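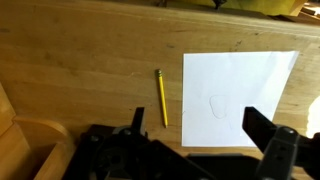

### 3.2 Materials and the drawing task

All loops were drawn in pencil on plain white paper, one loop to a sheet. We chose a single closed shape because it can be made in one stroke by anyone who can hold a pencil, and because it leaves a start point and an end point that either meet or do not. Participants at both sites, Costitberg and Ernden, were told only to "draw a loop and close it." No size was given and no model was shown. The sheet was laid flat on the table and could be turned to any angle before drawing, but it was not taped down. Erasing was not allowed, although the pencils had erasers and a few people used them anyway. Sheets with visible erasing were kept in the collection and left out of the line measurements.

The tables differed between the two sites. At Costitberg we used the reading room tables, which have a wooden top with a slight grain that can be felt through a single sheet. At Ernden the tops were smooth. We did not put a pad under the paper at either site. A pad would have given more even lines, but our interest is in loops as people draw them at an ordinary table, and few people look for a pad before making a quick mark.

The full collection, which we call the Okley set, holds 3806 sheets. Of these, 2000 were picked at random for hand coding. The rest were set aside for later work and have not been looked at beyond a check that each sheet carries a single drawing.

### 3.3 Coding the line

Each coded sheet was read by two people working apart. They recorded closure (closed, open, or crossed), height against width, and the darkness of the line on each of four sides: left, top, right, and bottom. Darkness was scored by eye on the Quispe scale, which runs from "absent" to "heavy" and was first made for checking worn ruling in account books. It is a coarse scale. We tried a finer one in the pilot and dropped it when the readers could not agree on the middle steps.

Uneven darkness is what makes these drawings hard to code. A loop such as the one on the sheet in Figure 2 is easy to follow on its left side and along the curved bottom, while the top line and the right side are very faint. The outline is taller than it is wide and the top is flattened. For a drawing of this kind the readers scored the left and the bottom first, then went back to the faint sides with the sheet tilted toward the window. Light matters a good deal here — a glare across one part of the paper can hide a weak line completely — so a side was marked "absent" only after the sheet had been viewed from two angles.

Flattened tops were coded as a separate yes-or-no item. We had not planned for this, and the item was added once the readers began writing "flat" in the margin of the coding form. Sheets read before the change were read again.

Where the readers disagreed on closure, the sheet went to a third reader, whose choice was final. Disagreements on darkness were settled by taking the lighter of the two scores.

**Figure 2.** Yellow pencil and white sheet on a wooden tabletop. The sheet carries a thin hand-drawn loop, darker on the left side and at the bottom.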